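Gendus Home Notes
Home | Kitchen | Floors | Furniture | Workshop | Contact

Cleaning and Caring for White Desktops

Matte white tops show rubber, graphite and shoe marks sooner than any other finish. Most of these marks sit on the surface and can be lifted without abrasives. Identify the finish first: painted, melamine or powder-coated tops tolerate water, but waxed tops do not.

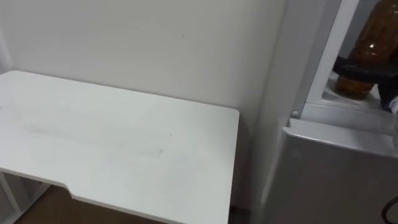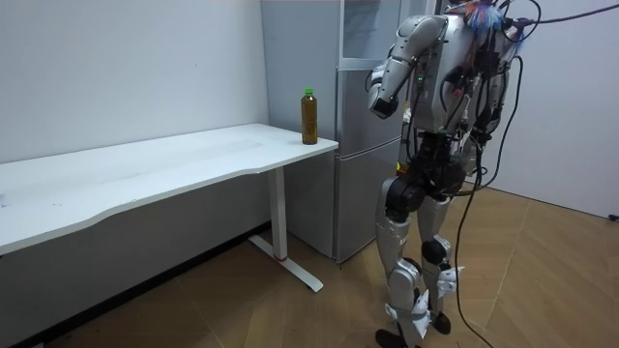
Gray smudges and scuffs

1. Dust the top with a dry microfiber cloth. Grit left in place will scratch.
2. Mix 5 ml of dish soap into 400 ml of warm water. Wring the cloth until it no longer drips.
3. Wipe in straight, overlapping passes. Circular rubbing leaves shiny patches on a matte finish.
4. For marks that remain, use a damp melamine sponge with light pressure. Test it on the underside first.
5. Rinse with plain water and dry at once.

Do not use acetone, scouring powder or oil-based polish.

Edges and cutouts

Skin oil collects along the front edge and in any curved recess. Clean these weekly with the same soap solution. Keep water out of open seams, where the core can swell.

Preventing new marks

Fit felt pads under monitor stands and lamps. Replace pads when they flatten. Lift equipment to move it. If a pad has left glue behind, warm it with a hair dryer on low and roll it off with a fingertip.

Last reviewed 2 May 2024

Related
Removing rust from desk legs
Felt pads or rubber feet?
Refrigerator door seals: cleaning and testing
Sweeping and damp-mopping wood floors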